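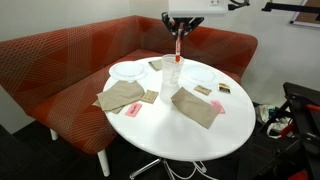
Clearing a Break Room Table

Jun 24, 2026

Start with the paper. Napkins and sugar packets go first, while the plates are still holding things in place. Unopened packets can go back in the jar if they are clean and dry. Throw out any that feel sticky or have a soft corner.

Stack the plates next and set the cups on top, one inside the other. Tip any leftover drink into the sink before you stack. Thin plastic cups crack if you squeeze them, so carry them from the base.

Brush crumbs into your hand or onto a plate, never toward the bench. Once they get down behind a seat cushion you will need the narrow vacuum tool to reach them.

Wipe a round table from the middle out, in a spiral, then go once along the rim and under the lip. White tops show coffee rings quickly. A paste of 2 parts baking soda to one part water lifts most of them - leave it on for a few minutes and rinse well.

For a fabric bench, vacuum the seam between seat and back every 2 weeks. Blot spills with a plain white cloth. Printed napkins can leave color behind. Patterned fabric hides stains, so check the front edge of the seat in good light.

Last updated in February: notes on felt pads for bench legs.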